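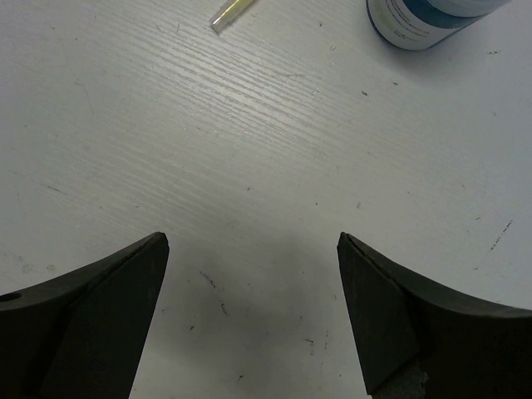 White tabletop, wood-grain texture, a few scuffs.

Notes on house systems at high latitude
18/02/2024

I have been recalculating my older charts in whole sign houses after using Placidus for 17 years. The trigger was a chart for a birth in Yellowknife, where Placidus gave me a second house spanning more than 60 degrees and a twelfth squeezed into almost 20. The arithmetic is correct. The result is hard to read.

Placidus divides the time each degree takes to travel from the horizon to the meridian. Past the polar circle some degrees never rise or set, so the division fails outright. South of that it still works, but the distortion grows with latitude and varies with the ascending sign. Signs of short ascension suffer differently from signs of long ascension – worth checking before blaming the birth time.

Whole sign houses avoid all this by giving each sign one house. The cost is that the Midheaven floats. In the Yellowknife chart it lands in the ninth, and I now read it as a sensitive point with its own weight, coloured by the house it occupies.

Boonmee Saithong wrote to me in January to argue for Porphyry as a compromise. It trisects the ecliptic arc between the angles, so the Midheaven stays on the tenth cusp and the intermediate houses behave better. I ran 100 charts both ways in Zurno and found the planets nearest a cusp were, predictably, the ones that moved. Where Saturn or the Moon changed house, I went back to my original notes and compared.

A practical warning: Zurno stores the house system per chart and ignores the global preference on import. Anything brought over from Polum will open in Placidus until you change it and save again. I had redone a whole folder before I noticed.

Next I will look at profections, where the choice of houses matters more than it does in transit work.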